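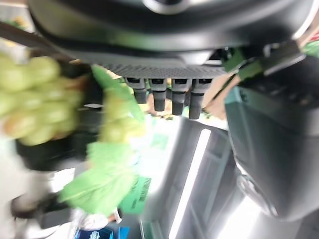
What Is Fiber, and Where Does It Go?

Every Thursday the lunchroom at Clernwood School serves 435 lunches, and every one of them sets off on the very same trip: in at the mouth, down a stretchy tube to the stomach, and then into the long, twisty intestines (in-TEST-ins). Most of the food gets broken into teeny bits along the way, so small that they can slip into your blood and be carried off to your muscles, your brain and even your toes!

But one part of your lunch doesn't break down like that, and it's called fiber.

Fiber comes from plants. It's in the skin of an apple, in beans and peas, in oatmeal and brown bread and popcorn, and in the stringy bits of celery that get stuck in your teeth. Your body doesn't have the right tools to take most of it apart, so it just keeps on going, all the way through your small intestine and into the large one. 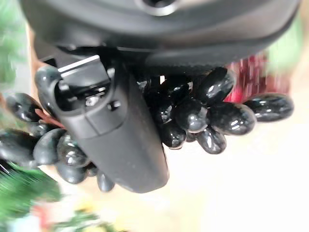

Grapes have some fiber in them, and so do lots of other fruits.

Now, you might think that sounds like a waste of good food, but wait! Some fiber soaks up water like a sponge, and that makes your poop soft and easy to push out. If you've ever sat in the bathroom for a long, long time with a sore tummy, a bit more fiber and a few more drinks of water may be what your body was asking for.

And there's somebody else who is happy to see it coming. Living in your large intestine are tiny germs called bacteria, far too small to see, and plenty of them are the helpful kind. They munch on some of the fiber you couldn't use. While they're eating they make gas (yes, that's where some toots come from), and everybody has it, grown-ups too.

If you want to eat more fiber, go slowly, and add one new thing at a time. You could put berries on your cereal, or try beans in your taco. Drink some water with it, and if your tummy hurts a lot or keeps on hurting, tell a grown-up.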